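Reading slump, and what got me out of it

Quick one tonight, kettle's on and I've got maybe an hour before I have to be a person again. Haven't posted since December. Sorry. Didn't read much in that time either, which is sort of the whole problem. Started things, put them down. Eleven pages of this, a chapter of that. You know how it goes.

So. Romances. Historical ones, mostly. I've been on a run of them and I have opinions, and no one in my house wants to hear them any more, so you lot get them.

First up was The Clockmaker's Tenant. Took it out of the library on the strength of the cover, which had a woman in a green cloak looking cross. I like a cross woman on a cover. The heroine, Marian, inherits a shop with a man already living above it, and he won't leave, and the lease says he doesn't have to. That's it, that's the plot for a good hundred pages, two people arguing about a lease. Loved it. Proper arguments too, with the paper laid out on the table and him reading bits aloud in a smug voice. I've read so many of these where they fall out over something one sentence would fix (she saw him with his sister! she thought it was a lady!) and it was so nice to have a row where both of them had a point.

Goes off a bit when the uncle turns up. Uncles in these books are never up to any good. By the time he'd been in the room for a page I knew there'd be a forged letter, and there was a forged letter. Still. The bit on the stairs with the candle. I read it twice and then I was late picking up my prescription.

Four stars, would be five without the uncle.
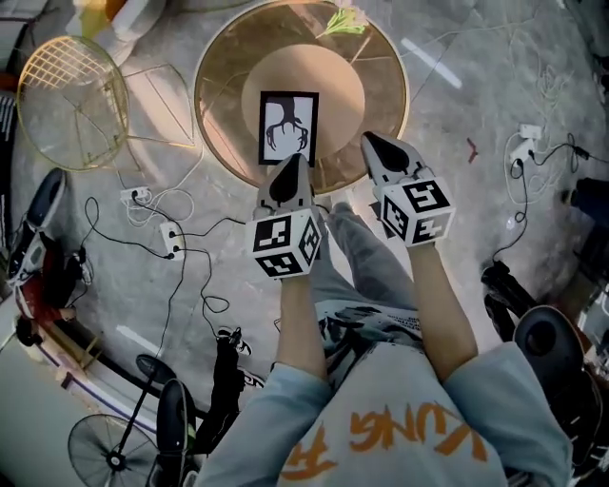 Orange-lettered sweatshirt, two grippers.

Next, Brernus. Bought it, full price, hardback, which I never do, and I regret it a bit. It's named after the house. Big cold place on a moor with a duke in it who's gone off people. You can see the shape of it from the first page and I don't mind that, I read these for the shape. But the duke. He does not talk. I understand a brooding hero, I've been reading brooding heros since I was far too young for them, but there has to be something going on in there. This one looks out of windows. I started to feel for the housekeeper, who has to come in and say dinner's ready to the back of his head every night for three hundred pages.

And Isobel, the governess, is meant to be clever, everyone keeps saying so, the vicar says so, the little girl says so. Then she goes out on the moor in a storm in her indoor shoes. Twice! The first time I let it go. The second time I put the book on the floor and had some toast.

What I did like: the little girl. Children in historicals are usually either angels or a plot device with ringlets, and this one was neither. She collects snail shells and lies about where she's been. There's a chapter where she sells one of the duke's candlesticks to a pedlar and keeps a perfectly straight face for a week. I'd have read a whole book of that. I gather there's a second one coming and I'm hoping it's hers, grown up, running some sort of racket.

Two and a half. Maybe three if you have a higher tolerence for moors.

Then I had a wobble and tried to read something improving. It had 2491 numbered sections. I'm not joking, I looked at the last one to see how far off it was. It's gone back.

So, Hawthorne. The Hawthorne books, I should say, there are a few and I've read them in the wrong order, because the library had the third one in and not the first. Don't do that. Or do, I don't know, I had a lovely time. They're about a family of brothers and sisters with no money and a very large roof that leaks, and each book marries one of them off. Nothing new there. But whoever writes these can do a family at breakfast. All of them talking over one another, someone's reading a letter out, someone else has the marmalade and won't give it up, and in the middle of it you pick up that the eldest has been crying. It isn't pointed at. You just get it from how she asks for the butter.

The third one (the one I read first) is Hester's. Hester is 33 and has decided she's finished with all that and is going to keep bees. I was on her side immediately. The hero is a surveyor who's come to look at the boundary wall, he's a widower, he's got bad knees from clambering about, and he's funny. Really funny, in a quiet way, where you get to the end of the paragraph and then go back. He courts her by being wrong about bees and letting her correct him. About half way through you realise he knew about bees all along and I made a noise on the bus.

I do have one grumble. There's a ball. There's always a ball. I've reached the point where I see the word "invitation" and my heart sinks, as I know we're in for the dress, the carriage, the staircase, the moment where the room goes quiet. Hester's a beekeeper with a torn hem. She did not need a room to go quiet. He already liked her in the hat with the veil! But the ball is what you get, and at least it's short, and at least the dancing goes badly on account of the knees.

Then I went back and read the first one, which is Tom's, and it's fine. A bit thin. You can tell the author hadn't quite worked out how many siblings there were, one of the brothers has a different name for a chapter. I'd skip it if you're pressed for time. The second is supposed to be the good one, everyone in the comments last year said so, and I'm on the waiting list. Number 10 in the queue. Ten! For a book that came out ages ago. Someone in this town is hoarding it and I'd like a word. 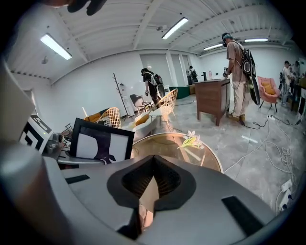
Anyway, the thing I keep turning over with the Hawthorne lot is the age business. I'm so tired of eighteen. I know, I know, it's the period, that's when they came out, it's accurate. But I'm reading these with a hot water bottle and a bad shoulder, and I find it quite hard to care whether someone who was at lessons last spring gets proposed to before or after the strawberries. Give me the aunts. Give me the companion in the corner with the knitting who's seen it all before. There's one in Brernus, actually, a Miss Something, deaf in one ear when it suits her, and she has more going on in her four lines than the duke does in the lot. I kept hoping she'd get a chapter. She gets a cold.

If you know any with older heroines please say. I don't mean twenty-six and everyone calling her a spinster, I mean properly older. With opinions about soup.

Oh, and I did a re-read. An old paperback I bought in 2000 at a church sale and have carried through every move since, the spine's gone and there's a bit of someone's shopping list in it (suet, blue wool, stamps). The Flodlow Inheritance. I was a bit nervous, you go back to some of these and the hero turns out to be an absolute horror, and you sit there thinking, I swooned over this? On purpose? And yes, he's a bit much. He picks her up and puts her in a carriage without asking, and these days I'd like her to climb straight out of the other side. But she does shout at him about it, for a good two pages, and he says sorry in actual words. Better than I'd feared.

What I'd forgotten was how slow it is. They don't so much as hold hands for almost the whole thing. There's a scene where he mends her glove. He sits by the window and mends it, badly, big stitches, and hands it back and she puts it on, and that's the whole chapter. Nothing in the new ones got me like that. I was reading it in the bath and let the water go stone cold.

Made me wonder if that's what went wrong with my reading over the winter. Too much hurry in everything. Books that kiss on page twelve and then have to invent a kidnapping to fill up the rest. I don't mind a kiss on page twelve! But then what are we all doing here until the end.

Right what else. Gave up on: Lady Sultix's Secret. I couldn't get past the name. I tried. Every time someone said "My lady Sultix" in a husky voice I thought of something you'd take for heartburn. Possibly a very good book. The first chapter had a nice horse in it.

Also gave up on the audiobook of the one with the pirates, the narrator did the hero as if he had a peg in his nose. Will try it on paper.

Still on the pile: a short one about two rival milliners, which two seperate people have told me to read and which has the smallest print I've ever seen. The second Hawthorne, whenever my turn comes. A big fat saga my sister lent me with a lighthouse on the front and a family tree that goes over two pages. I don't love a family tree. I always end up with my thumb stuck in it. But she wants it back by the summer so I'd better crack on.

I'll try and do the milliners for next time. Kettle's boiled and gone off again while I've been typing this. Leave me your aunts in the comments.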